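Posting this in pieces. We had a fault on the jewelry sorting cell in September 2025 and I said I'd write it up once Brenda Navarrete had been through the logs.

The task is small. Pick up a piece of jewelry, put it in the box, let go, back off. The arm had done 285 cycles with the current grip settings before the first bad one.

On the bad one, the fingers closed on a chain and the force reading never came up. Thin chain gives the sensor almost nothing to read. The controller decided it had missed and closed harder.

It did that 7 times in a row. The retry limit was supposed to be two.

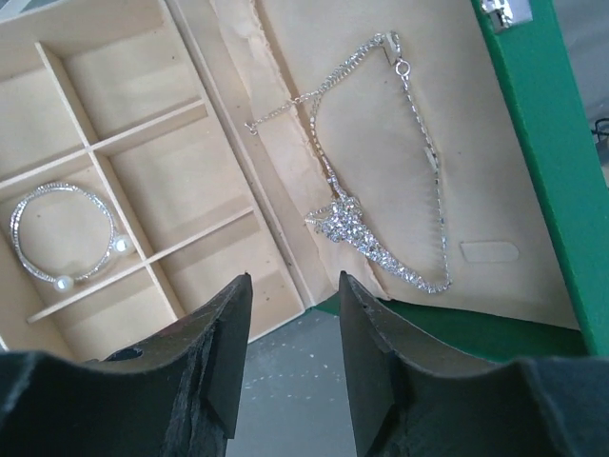

Fingers at the box, bracelet in its compartment and necklace on the lining.

The limit was set in the Stuladon config, but the Soltier update loads its own defaults after that. So the arm was running with no limit at all, and had been for 13 days.

Ignacio Valdebenito hit the stop. His hand was near the box when the arm went for another try – no injury, but he should not have been that close with the drive on. That part is on us, not the software.
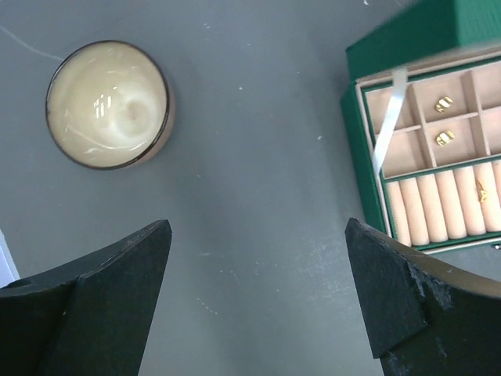 Earrings and rings never showed the problem. They are stiff enough that the reading comes up right away. We went through 38 old runs and every low reading was a chain.

What changed: the retry limit now sits in the safety controller, where an update can't touch it. If the force stays low after the second close, the arm opens and waits for a person.

Also, drive off before anyone reaches in. Gisela Gaete put that on the start checklist.

Still open: a better way to tell a chain from a miss. We test the new finger pads in October.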